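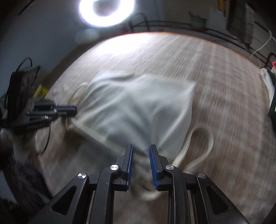

抽绳布袋到底该怎么收:宿舍收纳小课题报告

先交代一下选题是怎么来的。九月开学搬宿舍,我从箱子里翻出一大团布袋,装鞋的、装充电线的、买床单送的,绳子全缠在一块儿,我蹲在地上解到晚上十一点多,越解越气。第二天上课,Waltraud Frei老师让大家报一个“日常物品的整理”方向的题目,我脑子里只有那团绳子,就报了这个。同组的Mirjam Plattner本来想做袜子,听我抱怨完以后也改过来了(她家的布袋比我还多,塞满了一整个抽屉)。

一、我们想弄清楚什么

题目说大不大:一只软塌塌的抽绳布袋,摊在桌上,怎么叠、怎么处理那根绳子,才能收得小、拿出来不打结?网上教叠衣服的视频一搜一大把,讲布袋的却很少,偶尔有一个,也是叠到最后把绳子随手往里一塞就完了。可麻烦的偏偏就是绳子啊!

二、材料

我们从同学那里借,加上自己的,一共凑了66只布袋。大部分是薄棉布的,也有几只帆布的和一些说不清是什么料子的。绳子有粗有细,有的袋子单边抽,有的两边抽。我们给每只袋子缝了一个小布标写编号,后来发现缝布标花的时间比叠袋子还多,Mirjam的手指被扎了好几次,建议以后做类似题目的同学直接用布用记号笔写在里侧。

收纳盒用的是Stekon的浅抽屉盒,尺寸刚好能放进宿舍书桌的格子里。另外还试过Dufour的挂袋,挂在衣柜门后面。操作都在木桌上进行。一开始我们在床上叠,床太软,袋子压不平,折线怎么也对不齐,第一个下午的数据全作废了,心疼。

三、三种叠法

第一种我们叫“对折法”。袋子摊平,把里面的空气用手掌从袋底往袋口赶,左右对折,再上下对折两次,绳子最后绕着袋身缠两圈,绳头掖进去。优点是谁都会,缺点是薄布特别滑,绕绳子的时候袋身会跟着扭,叠完常常变成一个歪歪的小枕头。

第二种是“卷筒法”。先把绳子整个收进袋口里面,再从袋底往袋口卷。卷出来很漂亮,竖着插在抽屉盒里像一排春卷,我个人最喜欢。但是!绳子在里面会自己跑,下次打开的时候容易掏出一个死疙瘩。帆布的还好,薄棉布的几乎每次都要抖两下。

第三种“绳先法”是Mirjam想出来的。先不管袋子,把两边的绳子捋顺,合在一起对折成一小束,用绳头松松地绕一圈,平放在袋口上,然后袋口往下翻一道,盖住绳子,再三折。步骤多一点,头几次做真的很烦,因为绳子会从手里弹出来,绕成一个圈耷拉在旁边,你得重新捋。熟练以后就顺了。

四、过程

我们两个人轮流叠,一个叠的时候另一个计时和记录,前后总共做了634次有效的叠放。每次叠好后放进盒子,过一夜,第二天拿出来提着袋口抖开,看绳子有没有打结,打了结的再记一下解开要多久。

说几个中间的小插曲吧。第一,手的状态影响很大。刚涂完护手霜去捏薄棉布,完全捏不住边。第二,袋子的下摆和袋口的边经常会翻起来,长长一条斜在那儿,你以为已经铺平了,一折才发现里面夹了一道。后来我们规定动手前必须先用手指沿着四边走一圈,这条规定救了我们很多次。第三,袋子洗过和没洗过完全是两种东西,没洗过的有点硬挺,折一下就听话,洗过以后软得像纸巾。所以我们中途把所有袋子统一洗了一遍,晾在走廊里,阿姨还问我们是不是在卖东西。

五、结果

打结最少的是绳先法,差距比我们预想的大,尤其是双边抽绳的袋子。对折法排第二,卷筒法垫底(唉,我的春卷)。不过单看速度,卷筒法最快,我最后练到6秒一只;绳先法我最好的成绩是15秒,Mirjam比我快,但她不肯让我把她的成绩写进来,说那次没叠整齐。

占地方的程度,三种方法在抽屉盒里差别不大。挂袋里就明显了,对折法叠的袋子会慢慢往下滑,散成一坨,绳先法的也会松一点,卷筒反倒站得住。所以如果你用的是挂袋,又都是粗绳的帆布袋,卷筒法完全可以,别被我们的排名吓到。

粗绳和细绳也有区别。细绳更容易缠死,解的时候还不敢使劲。有一只Gustov的鞋袋,绳子又细又长,三种方法都打过结,我们最后在绳子中间系了一个活扣把它缩短,情况好了不少。这算是临时加的,没有单独做对比。

六、做得不够的地方

Frei老师中期看的时候提了个问题:你们两个叠了这么多次,早就是熟手了,普通人第一次叠会怎样?问得我们当场愣住。后来我们找了隔壁宿舍的同学来试,可是人太少,而且大家都边聊天边叠,记录乱七八糟,就没放进正式结果里。从我看到的情况讲,新手最容易卡在“捋绳子”那一步,总想先把袋子弄平,结果袋子平了,绳子还压在底下,一抽又全皱了。

还有就是“打结”的标准。我们一开始没说清楚,绕了一下但一拉就开的算不算?我算了,Mirjam没算,前面几天的记录只好对着重新改。以后再做,这个一定要第一天就写在纸上贴墙上。

七、接下来想做的

想试试不用盒子,直接把小袋子套在大袋子里会怎么样,也想把带提手的购物袋加进来,那个提手的麻烦程度跟抽绳有得一拼。Mirjam还是惦记她的袜子,说下学期一定要做。

借来的袋子已经全部叠好还回去了,布标我们都拆了,如果谁发现自己的袋子上还留着线头,来找我,我有拆线刀。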